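July, notebook, Cumilon sim work
Bench 2, started 8:40 a.m.

Reran the table-clearing set overnight after Bogdan changed the contact settings. 200 episodes, same seed list as last time. Logs are on the Makowska drive under the dining room folder. I haven't touched the older runs and would like them left alone until the Billorness review is done.

Main thing to settle today was the rule for what counts as a valid episode. We have been inconsistent. Adalberto Toledo was throwing out any run where the arm touched furniture, and Bogdan Stępień was keeping them if the task finished. Both are defensible but they can't go in the same table. Agreed on this, effective now:

Contact with table, counter or chairs gets logged with link name and peak force. The episode stays in. It is scored as a failure if any link other than the gripper makes the contact, even if the bowl ends up where it should.

Objects hidden from the wrist or head view at the start are allowed. Do not move them to make the scene easier. If you need an easier scene, make a new one and give it a new name.

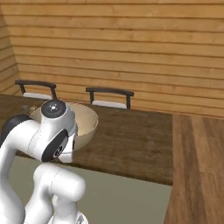
No hand edits to a scene file after the first episode is recorded. If a pose is wrong, stop, fix it, bump the version and start over from episode one. I lost most of a morning to this in the Cinumholm set — 2770 episodes with two different table heights under one version number. Still not sure which half is which.

Speed limit near the tabletop stays the same in simulation as on hardware. Bogdan asked for a faster setting to save time on sweeps. Said no. We tune against these numbers and then someone copies the config across.

Every results table lists the seed range, scene version and who ran it. Initials are fine.

Open items:
Force threshold for counting a contact. Using 4 N for now, Adalberto to check it against the wrist sensor noise.
Rescore last night's set under the new rule. Script is half written.
Ask Bogdan if the contact change affects bowl friction or only the arm links.

Stopped at 5:15 p.m. Rescore not run yet.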